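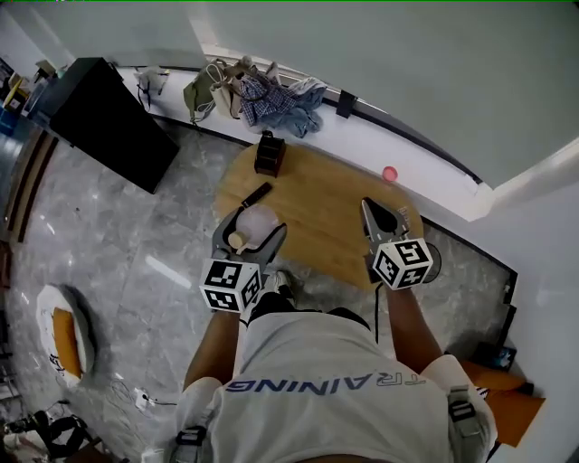 The marquee went up on Friday, and by Saturday morning it had already developed opinions. I walk every tent, barn and back garden with this same checklist before a reception, usually with a coffee in one hand and the couple's mother at my elbow. Start with the small stuff on the tables, since that's where the day goes sideways first. A little pale bottle with a cream cap, a small dark wooden organizer with a black top: things that size get set down on a gift table and are never claimed again. Pick a box for strays now and label it. Then get on to the parts that can fall on people.

Venue walk-through, Obeidat Orchard, reception for 68
Checked by: Caoimhe Quinlan
Date: 4 July 2021

1. Tent stakes and guy lines
Status: pass, after a second visit
Comments: Two lines on the north side were slack enough to hang laundry from. The crew from Skaltero tightened them and looked hurt that I'd mentioned it. White tape on every line near the path, please. Guests in heels do not look down, and guests on their third prosecco do not look anywhere.

2. Exits
Status: fail
Comments: The rear exit is behind the dessert table. I understand it's the best light for the cake. Move the cake. Keep the opening clear to its full width, chairs included.

3. Dance floor
Status: pass
Comments: Panels locked, edges ramped. One corner lifts if you stamp on it, and somebody's uncle will. Rechecking after the band loads in.

4. Power and lighting
Status: pass with conditions
Comments: The generator sits well away from the tent and upwind of nothing important. Cables are covered where they cross the walkway but not behind the bar, where the bartenders will be moving fastest. Cover those too. The band wants its own circuit. The band may have its own circuit if it stops plugging in a kettle.

5. Candles
Status: fail
Comments: The plan shows 200 tealights, many of them under dried pampas grass. I've circled this twice. Glass holders taller than the flame, nothing dried within arm's reach, or switch to battery ones. The florist says battery ones lack romance. So does a fire truck.
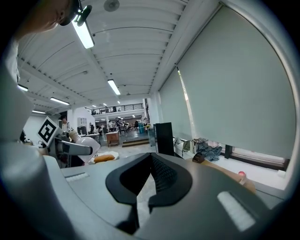
6. Fire extinguishers
Status: pass
Comments: One by the kitchen tent, one by the bar, both in date. The one by the bar was wearing a bow. Bow removed.

7. Food and water
Status: pass
Comments: Caterers (Tendinen) have a hand-washing station and a working thermometer. Ask them to keep the shellfish on ice until the speeches are over. The best man has 9 pages.

8. Restrooms
Status: pass with conditions
Comments: Steps need a light and a handrail. The door on the left trailer locks from the inside and then thinks it over. Prirnesura is sending someone with a new latch before guests arrive.

9. Parking and the lane
Status: open
Comments: Still waiting to hear who is holding the gate. An ambulance has to get up that lane with cars parked along it, so park on one side only. Cones are in my trunk.

Items 2 and 5 to be fixed and shown to me before the chairs are dressed. Call my cell, the office line rings in an empty room on weekends.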